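I put off flossing properly until I was 31, and now I can't stop telling people how easy it is once you have the hang of it! If your floss sits in a drawer from one checkup to the next, give this a week.

## What you need

- Floss, waxed if your teeth are close together
- A mirror and decent light
- Two or three minutes before you brush at night

## Getting started

1. Wash your hands, then pull off a piece of floss as long as your forearm. It looks like far too much. Use it all anyway.
2. Wind most of it around one middle finger and the rest around the other. Leave an inch or two between your hands.
3. Hold it tight with your thumbs and index fingers. Thumbs do the steering for the top teeth, index fingers for the bottom.
4. Ease it between two teeth with a small back-and-forth motion. Don't snap it down – that's how gums get cut.
5. Curve the floss into a C around one tooth and slide it gently just under the gumline, then up and down a few times. Curve it the other way and do the neighboring tooth.
6. Unwind a fresh bit and move on to the next gap.

The C shape made all the difference for me. My hygienist, Viorica Kneževič, had me practice it on her plastic model until I got it, and my next checkup in October was the best I'd had in years.

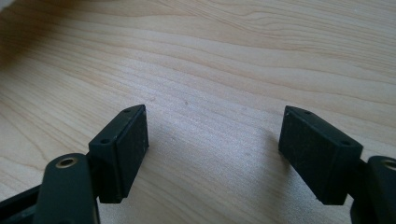
*Pale wood grain on a tabletop.*

## If your gums bleed

A little pink in the sink is common when you're new to this, and it often settles down within a week or two of daily flossing. Keep going, and keep it gentle. If it's heavy, it hurts, or it hasn't stopped after two weeks, call your dentist.

## Tight spots and back teeth

Try waxed floss or tape first. For the very back molars, open your mouth only halfway – your cheek relaxes and there's so much more room in there! A floss pick or a water flosser is a great help if your hands are stiff, and with braces or a bridge you'll want a threader to get under the wire.

Missed a night? Just pick it up again the next one. Start with the back teeth while you're still feeling keen, and work your way around to the front.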